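28 comentários · 735 partilhas

4.2 Preparação e manutenção das pinças de mão

Vou ser franca: esta é a secção que eu gostava de ter lido antes de começarmos, porque quase tudo o que nos atrasou em fevereiro veio daqui e quase nada veio do modelo. O posto Vestness é simples no papel – uma mesa com toalha quadriculada, snacks embalados, uma caixa cor-de-rosa aberta, uma cobertura de comida e as pinças. Na prática, cada uma destas coisas pede o seu cuidado (e as pinças pedem mais do que todas as outras juntas!).
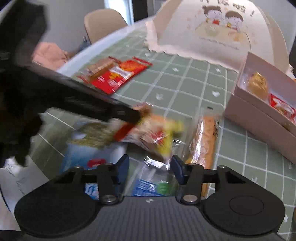
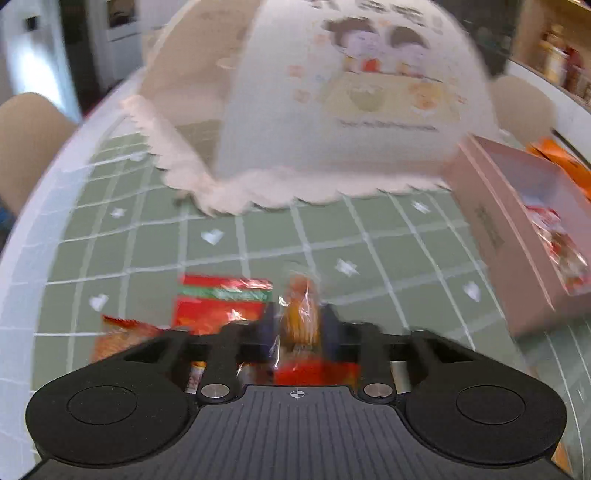
Figura 3. O posto com a toalha verde-sálvia, a caixa cor-de-rosa e a cobertura, visto a partir de uma pinça de mão. Na primeira imagem há uma segunda pinça sobre a mesa.

Começo pela articulação. Os parafusos do pivô vão-se aliviando com o uso, e no início apertávamos a olho, cada um à sua maneira. O resultado foi uma coleção de pinças com folgas todas diferentes, e o erro de abertura a passear de sessão para sessão sem que percebêssemos porquê. Foi o Macario Manríquez quem insistiu em marcar a posição de cada parafuso com um risco de tinta, e desde então basta olhar: se o risco não bate certo, a pinça sai da mesa e vai para a bancada. Reapertamos, abrimos e fechamos dez vezes até ao fim do curso e só depois voltamos a medir.

As almofadas dos dedos são outra história. O plástico brilhante das embalagens deixa uma película fininha na borracha, e uma almofada suja escorrega muito antes de parecer suja. Limpamos com um pano humedecido em álcool no fim de cada bloco e trocamos o par completo ao fim de 2000 ciclos – nunca uma só, que a diferença de desgaste torce o objeto na pega. Numa das pinças tivemos de antecipar a troca para os 1385 ciclos. Ainda não sei explicar bem a razão, embora suspeite do lote que veio da Parkthorpe.

Quanto à calibração da câmara, repetimo-la sempre que a pinça cai, mesmo que pareça intacta. A Itzel Cortés escreveu um pequeno guião que compara a posição da marca no corpo da pinça com a da última sessão boa e avisa se houver desvio. Demora menos do que um café, e apanhou-nos dois suportes empenados que tinham passado na inspeção visual.

Falta a toalha, que parece um pormenor e deu imenso trabalho. A grelha dá jeito para repor os objetos, mas o tecido desliza quando se arrasta uma embalagem com força. Passámos a prendê-la com molas por baixo do tampo e a esticá-la de novo a cada pausa. Das 1178 demonstrações recolhidas no posto, as que descartámos por toalha deslocada são quase todas anteriores às molas. No posto Emamthorpe, que tem o tampo mais liso, usámos também fita de dupla face nos cantos, com os ajustes descritos em 4.3.

Gosto · Partilhar · Ver os 28 comentários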